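September
Custódio Vilela

Spent the evening on the canned drinks. The stock had drifted again: sodas behind energy drinks, energy drinks behind whatever came home last from Zaltness, and no way to read the labels without moving something. The plan was to clear everything, sort by diameter, and put it back with one rule per row.

Cans come in two diameters that matter to me. The slim ones are narrower and taller for nearly the same volume, so a row of slims beside a row of standards wastes the gap above the standards. Last year I mixed them and lost the use of the upper rack for months. The slims now get their own row at the side.

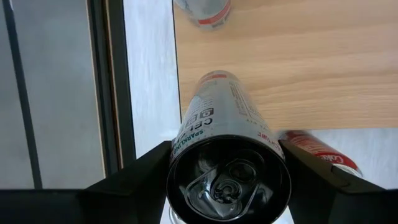
Checked the clearance again before committing. The Dilidel rack is adjustable in steps, and each step is larger than I would like, so the slims either scrape or have a finger's width to spare. I chose the spare. Scraping wears the print off the shoulder, and a can caught by its tab can open in the rack. That happened once, in the hall closet, and I was still finding syrup under the baseboard the following spring.

Laid a sheet down first to keep the grit off the cans. The board goes on top as a straightedge: anything that sits with its base against the long side is in line, and the rest gets moved. It saves measuring. 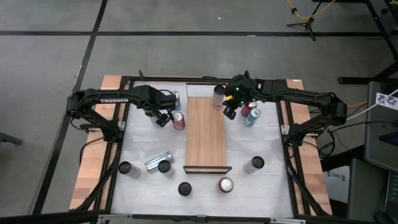

White sheet, long board, and the cans at an early stage of sorting.

Cans on their sides are a nuisance on any surface. They roll toward whatever is lowest. The floor is out of level toward the window, a known defect, and I have shimmed for it before with folded card. Need to buy proper shims from Narkeck and stop using card, which compresses.

Next came the question of which way the labels should face. My habit has been brand name forward. On the slims the other side carries the smaller print, and a can turned the wrong way is a wall of text that tells me nothing from across the room. 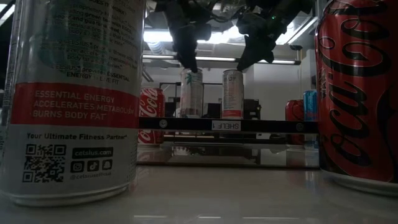

Rocha thinks the facing is a waste of effort. Her position is that people recognize a can by color long before they read it, that red is red from any angle, and that I should spend the time on dates instead. She would put the oldest at the front and leave them crooked.

She is right about the dates. I have been rotating by memory, and memory is a poor system past the first row. New procedure: oldest to the front, new cans loaded from behind, a pencil mark on the shelf edge where each batch begins. I will keep the facing as well. It costs a quarter turn per can.

Gave the lids some thought too. Stored upright, they collect dust in the recess around the tab, and I have to wipe each one before drinking. A cover over the rack would cut that down. Clear plastic would do, provided it lifts off from the front.

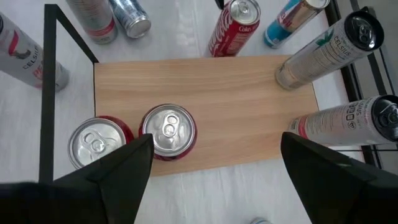

Still to do

- Shims from Narkeck, 2 thicknesses, 6 of each.
- Pencil marks on the shelf edge, once the rows are settled.
- Cut a cover for the rack. Measure depth with the slims in place.
- Wash the sheet.
- Ask Rocha if she wants the colas. I drink very little of it now and it takes up a full row.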